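3.2 Background and colour judgements

Matt black cloth is widely used behind small objects when people are asked to judge their colour. It returns little stray light and gives the eye no second hue to compare with. In the Barredo survey, 573 adults rated painted household and seasonal items against black, grey and white grounds. A draped black surround was used as the reference condition (Figure 2).

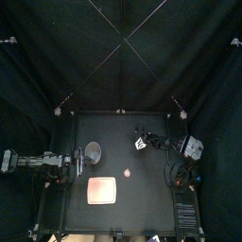 Photo: Vondine Imaging

Ratings of pale tints were the least stable. On white, pale pink was often recorded as off-white; on black, the same tint was named as pink by almost 300 respondents. Banded patterns gave a further difficulty, as a strong colour beside a weak one makes the weak one look lighter. 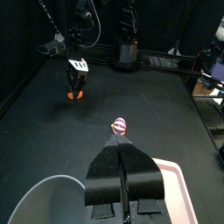
Figure 2b. Egg-shaped toy with bands of purple and pale pink-white.

We therefore asked for each band to be named separately. The 31 respondents who gave a single name for a whole object were left out of the band analysis but kept in the totals. Folds in the cloth were not treated as a separate factor, although earlier work with the Drallum colour cards suggests that soft shadows have little effect on naming.
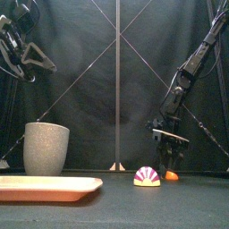
Figure 2c. Dark grey tabletop against hanging black fabric.

Grey grounds gave results between the other 2 and are reported in Section 3.3.

© Grevico Papers in Colour and Perception | Contact the editors | Back to top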